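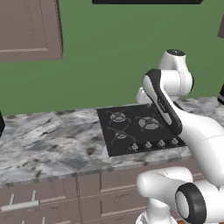
Simulated kitchen with a white robotic arm at the cooktop, Hosgate benchmark.

Home | Robotics | Simulation | Benchmarks
14 shares | 3 comments

The Hosgate benchmark is a simulated test suite for comparing robot arm controllers on kitchen tasks. It is maintained by Irnmont and runs the same arm in every kitchen layout, so that scores reflect the controller alone. The full suite has 540 episodes in 16 layouts.
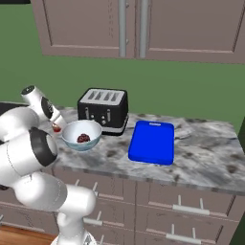

Two controllers are supplied as baselines. Zabala plans joint paths in advance; Dratonar corrects the gripper pose from camera input at each step - a slower method, but less sensitive to errors in object position. An episode ends after 1,000 control steps or on contact with a wall or cabinet. Each controller is run with five random seeds.

Comments (3)

Are the seeds published with the layouts?

Yes, in the config folder.

Dratonar times out a lot on my machine. Is the step limit adjustable?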